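Storage bin with a hanging bar on top – does this work for anyone?
Home & Closet > Small Spaces

gumwood54
Saw this going around again. You take a plastic bin, put a wire hook at each end, zip tie the hooks to the rim, and lay a rod across. Folded stuff goes in the bottom and you hang things off the rod. People swear it doubles your space. I have my doubts. A rod across the top of a bin means you can't put the lid on, so now you have an open bin you can't stack. What did you gain?

zuleica_v
I gained a place for scarves. Mine has been on a low shelf since August and it's fine.

gumwood54
How deep is the bin though? If the scarf hangs down into the pile, it's just in the pile with extra steps.

zuleica_v
It's deep enough. I fold them over twice. They touch the stuff underneath a little, who cares.

Tinyau_W
I care. The whole pitch is that you can get at the bottom layer without digging. With things hanging in the way you have to lift the rod off every time, put it somewhere, dig, then put it back. I timed my wife doing it. 40 seconds for one pair of socks. She was not happy about being timed.

lihua.feng
lol I bet she wasn't

The rod just sits in the hooks, you pick it up and it's off. I don't see the big deal. We did two of these for my sister's baby clothes and she likes them.

gumwood54
Baby clothes I could maybe believe. They're short. Anything of mine would be on the floor.

Yufang L
Zip ties are the part I don't trust. If the rim is smooth they'll slide toward the middle the first time you load one side heavier. Did anybody drill holes?

lihua.feng
No holes. I pulled them tight with pliers and snipped the ends.

Yufang L
And the bin walls don't bow in? Thin plastic like that bends if you look at it.

lihua.feng
A bit when it's full. Not enough to drop the rod.

Yufang L
"A bit" is how my last shelf started.

Tinyau_W
I'll say one thing for it, the see-through bins are better than the solid ones. At least you can tell what color things are through the side before you take it all apart.

xq_yin
OK, I put one together Wednesday because I was tired of reading about it. Frosted bin, dark brown rod, black wire hooks, white zip ties. The rod is longer than the bin, so it sticks out past both ends, and I would not want that at shin height in a hallway.

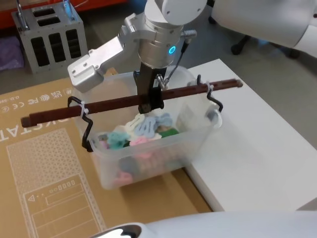
I left the soft stuff in the bottom half and I'm not filling it any higher than that. My rod has little notches along the top and I'm hoping those keep hangers from bunching up, but I haven't hung anything yet so don't quote me. Whether I keep it depends on how annoying it is by next week.

zuleica_v
See, that's fine! Cut the rod down and you're done.

xq_yin
Then it might not reach the hooks. I'd need to measure and I'm out of patience with this bin.

gumwood54
So we're at zip ties, pliers, a saw and a tape measure to store a few soft things that were already stored. I'm still at no.

Yufang L
Same. Report back if the ties slip.

lihua.feng
They won't slip.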